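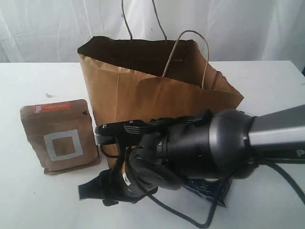
Paper bag with the handles still on, and a little pouch beside it.

I have been walking to the shops for my groceries since April and I'm completely hooked, so this is going to be a long one. Put the kettle on.

We live at the top end of Lidimville, up where the streets get steep and the footpath gives out every second block. For years I drove down to the main street for everything, even milk. Then the car needed a new clutch and spent two weeks at the mechanic's, and by the time it came home I'd stopped wanting it for anything closer than the hospital. The walk is 712 steps longer on the way home than on the way down, which makes no sense until you know that I go home by the creek path to dodge the worst of the hill (and to look at the ducks, fine).

The first few trips were a disaster. I bought like a person with a boot to fill. Two kilos of potatoes, a watermelon, a bottle of laundry liquid the size of a toddler! I had to stop at the bus shelter on Stustgate Road and have a proper think about my choices. My fingers had white lines across them for an hour.

So I changed how I shop, and that's the part I really want to tell you about, because it has changed how we eat as well. I go down nearly every morning now, early, before eight if I can manage it, and I buy for that day and a bit of the next. One lettuce. Three tomatoes, chosen properly, smelled and everything. The greengrocer puts the bruised stone fruit in a tray by the door and I've been making the most ridiculous jam with it, one jar at a time in the small saucepan. Plum and ginger was the best so far. Apricot went a bit gluey, but we ate it on porridge and it was lovely.

The bakery is my favourite stop. If you go past the Peng Street corner at half past seven, the smell comes right out across the road and you couldn't keep walking if you tried. They do a dark rye that lasts four days and a fruit loaf that lasts, in our house, until lunch. I've learned to ask for the rye unsliced, as it keeps so much better, and I finally bought a decent bread knife after twenty years of sawing away with a steak knife like a castaway.

Our waste has gone right down too, and I wasn't even aiming for that. When you carry every single thing up a hill you get very interested in whether you're going to eat it. The vegetable drawer used to be a kind of swamp. Now it's half a cabbage, some carrots and whatever herb I couldn't resist. I wipe it out and there's nothing horrible stuck to the bottom, and I feel like royalty.

A few things I've worked out, for anyone tempted:

Wear a backpack for the heavy things and keep one hand free. Tins at the bottom against your back, eggs in your hand, always. I have broken enough eggs to be firm on this.

Paper bags are fine going down the hill and risky coming up in drizzle, so I save them for dry goods. At home they get used again and again. I keep onions in one, folded down at the top, and I've lined the compost tub with plenty more.

Buy the big dull stuff (rice, flour, laundry liquid!) once a month with the car or a friend. I was stubborn about this for weeks and it nearly put me off the whole thing.

Take the number 67 bus home when it's over 35 degrees. There are no prizes for heatstroke.

And say hello to people! I've lived in this neighbourhood for ages and I knew maybe four faces. Now there's the couple with the greyhounds, the man who hoses his lemon tree at dawn, and a whole gang of swimmers who come up from the Sivitz Baths with wet hair and talk at the top of their voices. One of them gave me a bag of passionfruit over her fence last week. I've never had a stranger hand me passionfruit through a car window.

My knees grumbled for the first month and have since gone quiet. I sleep better. I also seem to know what's in season without looking it up, and I get properly excited about it. The first broad beans turned up on the front table yesterday and I bought far too many, then sat on the back step and podded the lot with the radio on. Tonight they're going in with mint, lemon and the last of the feta, and if there are any left I'll mash them on the rye for breakfast.

169 shares
2 comments

Recent posts
Plum and ginger jam in a small saucepan
How I fixed the squeaky back gate
The creek path after rain
Soup for people who are sick of soup
Which lemon tree for a windy yard?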